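**Week 3 handout: planning a two-arm workcell on a fixed budget**

Bring the costing sheet on Thursday. Work in pounds, before VAT, and show your assumptions in the right-hand column.

Most first budgets list the arms and stop. The arms are the easy part, as the supplier gives you a price. Go through the rest line by line:

- grippers, one per arm, plus spare fingers
- table and frame
- cables and brackets
- task items (cups, carriers, anything that gets handled)
- delivery, fitting and staff hours

For the Flonthorpe exercise your ceiling for everything except the arms is £3000. Hold back 30 per cent until the cell has been running for a term. Fingers and cables go on the running costs line – do not put them under capital.

Two quotes are on the course page. Bisach includes fitting but charges £112 for each spare set of fingers. Sutard leaves fitting out and has a longer lead time. Compare them over the full year and say which you would buy.

## Costing from the task 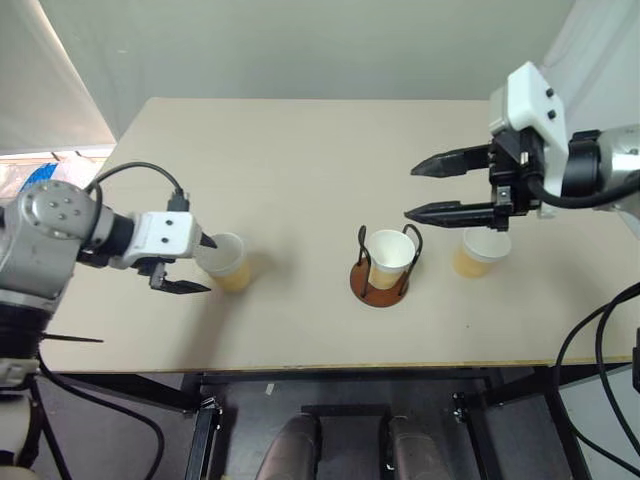 *Karunaratne*

Start with what is on the table. Three cups and one carrier cost very little, but the carrier has looped straps, and a gripper that suits a plain cup may not suit a strap. Check finger length and opening width before you ask for prices.

Then look at the cable runs. Allow for ties and longer leads, and for someone's time to route them. Last year several groups left this line blank and lost marks.

Reading for next week: chapter 4, sections on depreciation and spares.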